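Stavico Introduces Welum Shelf Layout Service for Small Beverage Retailers

DECEMBER 2021 – Stavico, a supplier of shelving and stockroom services to independent grocers, has opened orders for Welum, a layout service for stores that sell bottled and canned beer from the same open shelf.

Welum covers shelf measurement, product grouping and a printed placement plan for each bay. It is intended for stores with up to 48 linear feet of beverage shelving and does not require new fixtures. Existing metal units can be kept if the shelf boards are level and the uprights are undamaged.

The service was developed during a trial that began in April at 17 stores. Staff removed stock by hand, sorted it by container type and brand, and returned it to the shelf one section at a time. The trial covered 698 separate product listings. Stores received a revised plan when a supplier changed a can height or bottle diameter.

"Cans and glass bottles have different footprints and different tipping behavior," said Rafia Arain, product manager for Welum. "The plan gives each type its own section, with front labels facing the aisle. A bottle lying on its side takes up the space of two standing ones, so we set everything upright before we measure."

Plans are produced in Pirkov, the company's shelf drawing software. Each plan lists container height, base diameter, number of facings and the order in which the section is filled. Glass is placed after cans in the fill order.

"Most stores do this work with one or two people during opening hours," said Styliani Gavalas, head of field operations at Stavico. "The sections are small enough to finish between deliveries."

Welum is available now through Stavico and its distribution partner, Myklebust. The standard agreement includes a site visit, one full plan and 90 days of revisions.

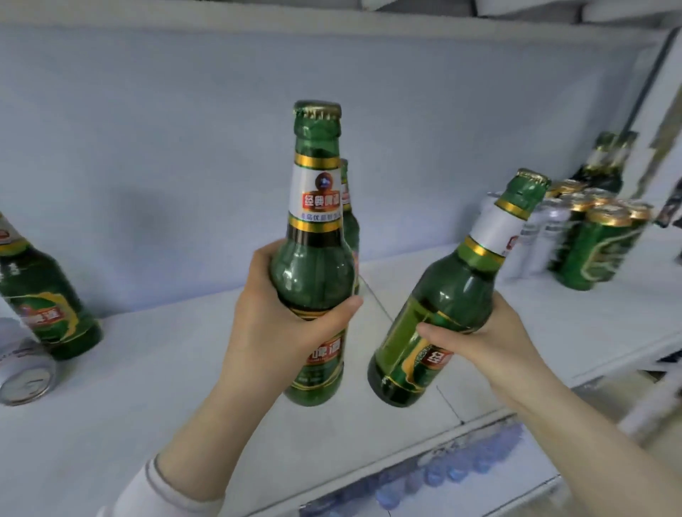

Beer on white metal shelving, handled by hand.

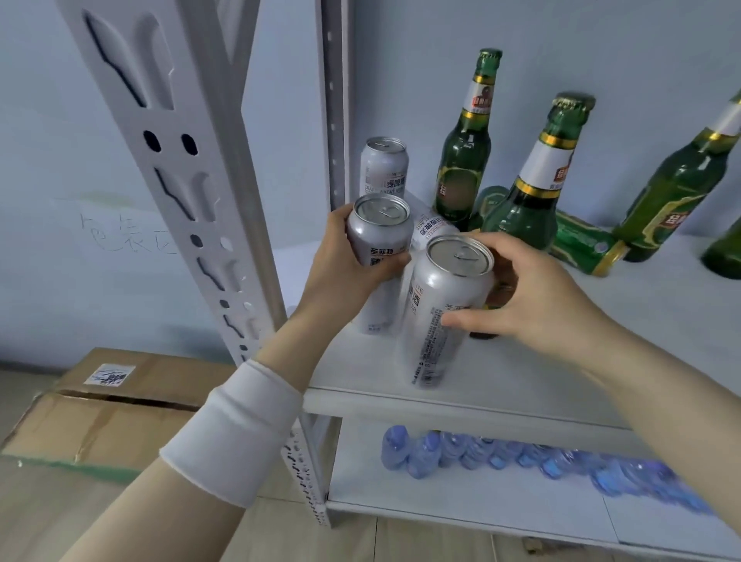
Reading time: 2 minutes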